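Suche Suchbegriff eingeben Los

Über uns

Schön, dass du bei uns vorbeischaust! Ich bin Barnabás, und die Nähschule Zidia gibt es, weil ich vor Jahren eine Jacke mit kaputtem Reißverschluss nicht wegwerfen wollte (sie hängt übrigens immer noch bei mir im Flur). Angefangen habe ich im November in einem ehemaligen Schreibwarenladen, mit 2 Nähmaschinen und einer Heizung, die nur auf Zuruf lief.

Inzwischen sind wir zu dritt und geben Kurse im Flicken, Stopfen und Ändern. Am liebsten mag ich die Strickabende. Da kommen Pullover mit Mottenlöchern, Socken, Handschuhe, Mützen, alles, was die Leute im Schrank gehortet haben, und dann wird geredet und gestopft, bis der Tee alle ist.

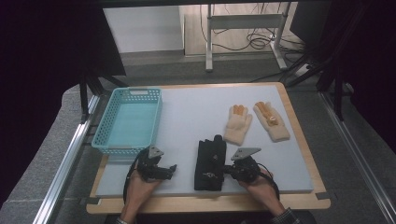
Tamás Kozma schrieb uns nach seinem ersten Abend, er habe noch nie so lange an einer einzigen Ferse gesessen und wolle im nächsten Kurs unbedingt die zweite Socke mitbringen. Hat er auch gemacht!

Vorkenntnisse brauchst du keine. In einen Kurs passen höchstens 20 Leute, beim Stopfen lieber weniger, sonst komme ich mit dem Zeigen nicht hinterher. Garn, Nadeln und Stopfpilze liegen bereit, deine Löcher bringst du bitte selbst mit. Wer eine eigene Maschine hat, kann sie gern unter den Arm klemmen, dann schauen wir zusammen, warum der Unterfaden spinnt.

Die neuen Termine hängen im Schaufenster und stehen unter »Kurse«. Schreib mir einfach, wenn du unsicher bist, welcher Abend passt. Ich antworte meistens spät, aber ich antworte.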